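Wenum Opens Its Workplace Language Course Raketen to Small Employers

Reading time: 6 min

Mar 12, 2022 - Wenum, a provider of language teaching for adults, announces today that its course Raketen will be open to employers of all sizes. Until now the course was offered only to companies which could fill a full class by themselves. From the next intake, small employers can send single persons to a shared class in their area, and the lessons will be held inside paid working hours, as before.

Raketen is made for people who already work but who do not feel safe in the language of their workplace. Many of them have good education from their home country. They can do their job well, they understand their closest colleagues, and still they stay silent in meetings or ask a friend to call the dentist for them. Evening schools exist in most cities, but a person who works shifts, or who has small children, often can attend the first weeks and then not any more.

"I was such a student myself," says Intan Majimbun, head of teaching at Wenum. "I was enrolled in an evening class two times and I finished it zero times. The teacher was very kind and the book was good. But my shift changed every second week, and when I came back, the class was already in another chapter. After a while you feel ashamed to come back, so you stay home."

What is new

In the earlier form of Raketen, a company signed an agreement for one class and Wenum sent a teacher to the site. This worked well for large employers. Smaller workplaces, for example a bakery, a dental laboratory or a garage, contacted Wenum many times and had to be told that the course was not possible for them.

With the new form, Wenum makes agreements with several employers in the same district. One of them offers a room, and the others let their employees travel there. Travel time counts as a part of the lesson day. Each class is given at two different hours in the same week with the same content, so that a person on the early shift and a person on the late shift can both follow it. When the shift changes, the participant simply goes to the other hour. It is not necessary to tell anyone beforehand.

The employer pays a fee for each participant. For employers who cannot carry the full fee, the Khosravi Fund has agreed to cover one half during the first two years. The fund was started by a family of textile merchants and supports adult education. It has not previously worked with language teaching.

Experience from the first period

During the first period of Raketen, 129 participants completed the course. Wenum asked all of them to fill in a form at the end, and afterward the teachers had talks with those who were willing. The answers have been used to change the course in several points.

The most common wish was to have less grammar on paper and more practice with the telephone. Speaking on the telephone was named as the most difficult situation, more difficult than speaking in front of a group. As a result, every lesson now has a part where the participants sit back to back and make calls to one another. They practice how to report that they are sick, how to change an appointment, and how to say politely that they did not understand and would like to hear it once more.

Another wish was about writing. Participants told the teachers that they use a translation program for messages at work, and that they are often not certain whether the result sounds rude. The course now includes short messages, and the participants bring their own examples. A teacher goes through them together with the group, after names have been removed.

Some participants also wished for lessons about local dialect. Wenum has not found a good solution for this yet. There is no suitable book, and the teachers come from different regions and do not always agree. For the coming intake, each class will instead invite an older colleague from one of the workplaces who will come and talk for an hour, on a subject of his or her own choice. In a test of this idea last October, one guest talked about beekeeping, and the class had so many questions that the coffee break was forgotten.

One employer's view

Among the employers from the first period is Trakton. The company lets its employees attend during working hours and has decided to continue in the new form, now as a host for participants from other workplaces.

"We were worried about planning, I will say it openly," says Lucian Stanciu, personnel manager at Trakton. "To take people away from their work two times in a week is not a small thing. In the beginning there were complaints from team leaders. What helped us was that the hours were fixed for the whole period, so we could put them in the plan from the start. When a lesson is in the plan, people respect it like they respect a holiday."

Mr. Stanciu tells that he expected the benefit to show in safety instructions and similar documents. In his opinion the larger difference was in the lunch room.

"Before, there were tables by language. It was not unfriendly, it was only a habit. Now it is more mixed, and there is more noise. One of our employees has become a representative in the works council, and she told me that she would not have tried without the course. I also learned something. I speak more slowly now, and I have stopped using certain expressions from sport which I thought that everyone knew."

Teachers and material

Wenum employs its teachers with permanent contracts. Each teacher in Raketen spends one day at the workplaces before the course begins, in order to hear which words are really used there. The words are collected in a small booklet which is printed new for every class. A booklet for a hotel kitchen is therefore quite different from a booklet for an office. For the shared classes, the booklet will have one common part and one short part for each workplace.

The participants keep the booklet. Blank pages at the back are for their own words, and Wenum has seen copies where these pages were full and more paper had been stapled in.

No exam is given in Raketen. Participants who need an official certificate, for example for citizenship or for further studies, receive help to register at an examination center. The teacher can also write a statement of attendance.

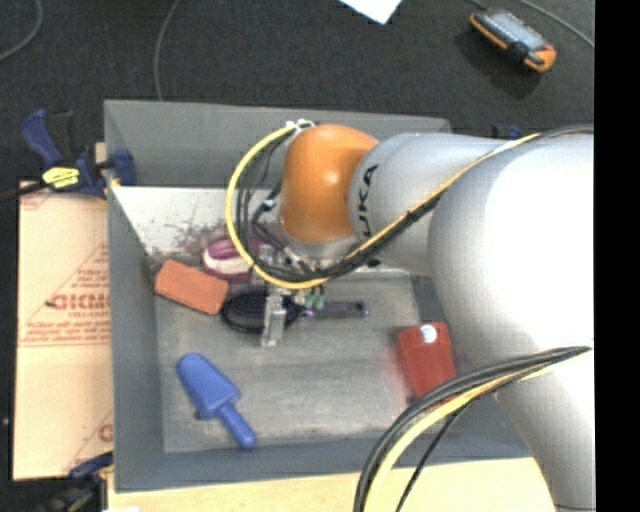

How to apply

Employers in all lines of business can apply. There is no lowest number of employees. An application is made by the employer, but a person who would like to attend is welcome to contact Wenum directly, and Wenum will then speak with the employer if the person wishes so.

A placement talk of 30 minutes is held with every participant before the start. It is done in person or by telephone, and it is free of charge. The purpose is to find the right class. Complete beginners are advised to take a basic course first, and Wenum can inform about courses of this kind in the district.

Support from the Khosravi Fund is requested on the same form as the application. The employer should state the number of participants and explain in a few sentences why support is needed. Answers are given in writing.

About Wenum

Wenum teaches languages to adults at their place of work. The company was started by teachers from evening schools and is owned by its employees. Besides Raketen, Wenum offers reading courses for adults and training for managers who lead teams with several mother tongues.

Press contact

Intan Majimbun, head of teaching, Wenum. Journalists who would like to visit a class are asked to write in good time, as the participants must give their consent before each visit.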